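How to Fold a Heavy Knit Sweater
Posted by Henryk Szewczyk, 20/07/2022

Sweaters should not live on hangers. The weight pulls the shoulders out of shape, and by December you have two little bumps that no amount of steaming will fix. Fold them instead.

What you need
A flat surface wider than the sweater with its arms out. I use the bed with a woven mat on top. A mattress alone is too soft, and the folds come out crooked.

Step 1. Spread it out
Put the sweater down and pull the hem toward you. Don't worry about creases yet. If the top half has flopped over the bottom half, take hold near the neckline and turn it back. Feel inside the cuffs for anything left over from the wash.
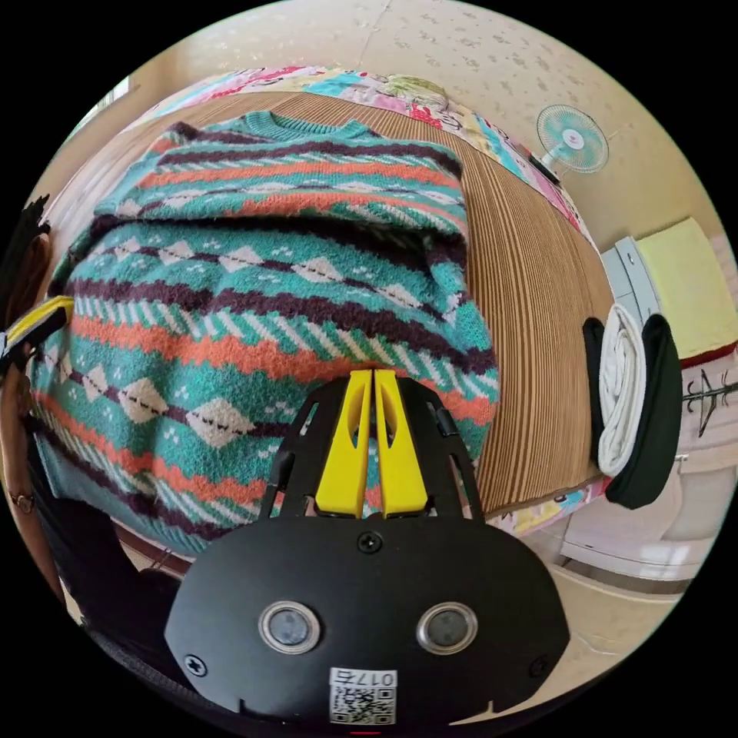

Step 2. Lift and straighten
If it is still bunched up, pick the whole thing up and let it hang for a moment, then lower it hem first. Don't shake it. Heavy yarn stretches when you snap it like a bedsheet. Keep the rest of the pile off to one side so you aren't folding on top of it.

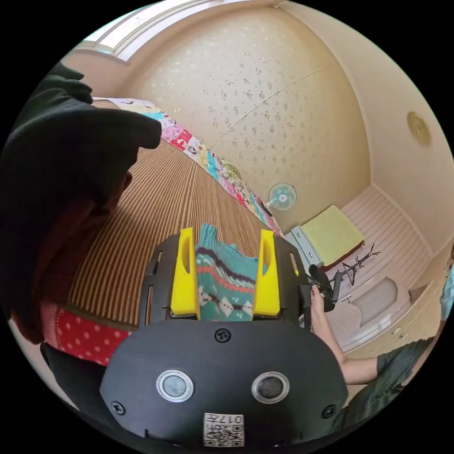 Picking up the banded sweater, with other fabrics at the left.

Step 3. Lay it face up and smooth it
Work from the neck down with flat hands. On a patterned knit the bands are your guide - if they run straight across, the sweater is straight.
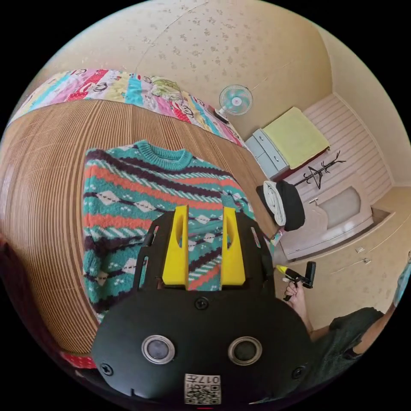
Then turn it over so the front is against the mat. Bring one side in as far as the middle of the shoulder, and lay the sleeve straight down along the fold. Do the same on the other side.

Step 4. Fold up from the hem
Fold the bottom third up, then fold again to the neckline. Very thick sweaters do better with one fold in half. Turn it over and put it away with the folded edge facing out.

Stack no more than two heavy ones together, with the thickest at the bottom.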